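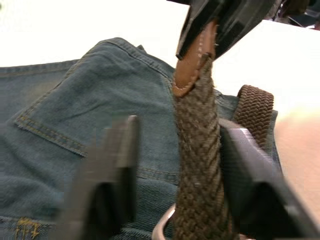
Flechtgürtel zwischen zwei Greifern, Lederspitze oben gefasst, Geflecht unten. Unterlage: Jeans auf weißer Tischplatte.

Werkstatt-Tipps: Greifer für weiche Teile einstellen

Gürtel, Kordeln und Hosenbünde verhalten sich am Greifer anders als Holz oder Blech. Die folgenden Hinweise stammen aus dem Umbau unserer zweiarmigen Anlage in der Gemeinschaftswerkstatt Gristley, Stand Mai.

Greifpunkte
Elastisches Geflecht gibt unter Druck nach. Den ersten Greifer an einem steifen Ende ansetzen, etwa an einer Lederspitze. Den zweiten erst schließen, wenn der erste hält. Beide gleichzeitig zu schließen verdreht den Strang.

Schließkraft
Begrenzung über den Motorstrom, nicht über die Endlage. Bei uns läuft der Servo am unteren Greifer mit 300 mA. Darüber drücken sich die Fingerkanten ins Geflecht, und beim Öffnen bleibt der Gürtel gelegentlich hängen.

Fingerflächen
Flache Innenseiten reichen für Geflecht aus. Gedruckte Finger vor dem Einbau an den Kanten brechen, 240er Papier genügt. Grate ziehen Fäden — am Denim fällt das kaum auf, an Strick sofort.

Öffnungsweite
41 mm zwischen den Fingern, gemessen an der Spitze. Mit den früheren 33 mm kam der Finger bei doppelt liegendem Gürtel nicht am Strang vorbei.

Unterlage
Eine Jeans flach auslegen, Bund parallel zur Tischkante. Falten unter dem Gürtel vorher ausstreichen, sonst fasst der Finger Stoff mit. Taschenkanten und Ziernähte tragen auf; Anfahrhöhe dort 3 mm höher setzen.

Schnalle
Blankes Metall reflektiert und stört die Tiefenmessung. Licht seitlich stellen oder den Bereich um die Schnalle in der Auswertung maskieren. Weiße Tischplatten überstrahlen leicht, Belichtung deshalb fest einstellen, Automatik aus.

Kabel
Zuleitung der Handgelenkkamera mit Schlaufe verlegen und an zwei Punkten abfangen. Nach dem Einbau jedes Gelenk einmal langsam bis zum Anschlag fahren und die Schlaufe beobachten.

Die Druckdateien für die Finger liegen im Werkstattordner unter »Plimosel«. Änderungen bitte mit Kürzel eintragen. Fragen zur Stromregelung an Fedir Melnychuk, zur Kamera an Kaisu Valtonen.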